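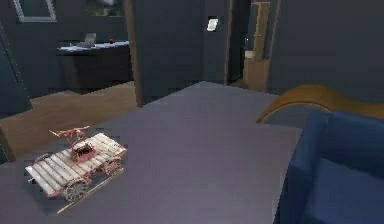
Model handcar, grey table.

Facilities > Checklists > Brirnby Hall

Dec 15, 2019 – by Itzel Arriaga

Exit route, main doors: clear. OK.
Extinguisher 371: gauge in green, tag out of date since August. Replace tag.
Space heater, 2000 W: on a shared power strip. Fail – move to wall outlet.
Emergency light, rear hall: dim after test. Replace battery.
Floor mat, entry: corner curled. Tape down.
Ladder, 200 lb rating: feet worn. Remove from use.
Recheck heater and ladder before opening.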